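Clulanis heated airer, three-tier: long-term review

September 2022

I bought the Clulanis airer in May to replace a plain wire one that had lost two of its feet. We have no tumble dryer and no room for one, and the back bedroom gets damp if washing hangs about in there for too long. It came from Lurnanlow, who deliver to our postcode free over a certain amount, and it arrived in a flat box that one person can carry up a flight of stairs.

There is very little to put together. The legs unfold, the wings lift and lock, and two plastic clips hold the top tier in place. One of my clips was stiff and I had to press it home with the handle of a screwdriver. The instructions are a single folded sheet with drawings, and the drawing for the middle tier is the wrong way round.

Drying

On a cool day with the window open a crack, T-shirts and pillowcases put on in the evening are ready by morning. Jeans take longer and need turning, as the waistband stays damp where it sits off the bar. Towels are the weak spot. Thick ones folded over a single bar dry at the fold and nowhere else, so I now spread each one across two bars and accept that I can fit fewer in.

Anything long does better on the top tier with the wings up. Tablecloths, scarves and dressing gown belts can hang straight down the side, although the lowest part gets hardly any heat.
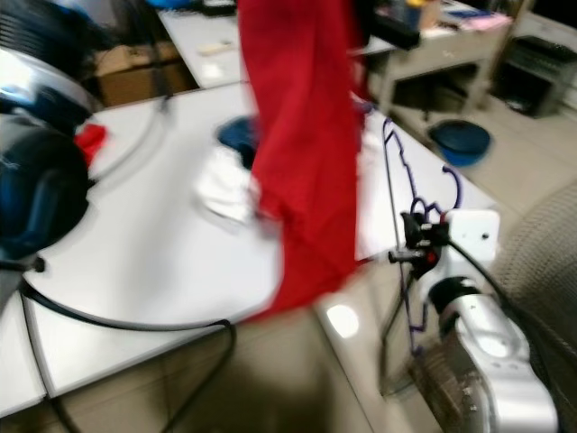 A cover is sold separately. I bought it and I would say it is needed. Without it most of the warmth goes up to the ceiling. With it on, the bottom tier becomes useful, and socks dry there overnight. It has a zip down one side which catches on the lining if you pull it quickly.

Running it

The larger Clulanis is rated at 500 watts on the label, so two hours uses one unit of electricity. I usually run it for four hours with the cover on, then switch off and leave everything where it is. There is no timer and no thermostat, only a rocker switch on the lead. I added a plug-in timer of my own.

The lead is too short. If your socket is behind a bed or a chest of drawers, measure before you decide where the airer will stand.

Compared with the Daneshvar

My sister has the Daneshvar, which costs more and has a built-in timer. Its bars are thicker and leave less of a crease in shirts. It is also a good deal heavier, and when folded it won't stand up by itself -- mine will, just about, against a wall.

Faults so far

The white coating has chipped near one hinge. I have kept pale clothes off that bar in case it rusts. Everything else works as it did in May.

I would buy it again for a small household, with the cover. For a family washing towels every other day I would look at something bigger.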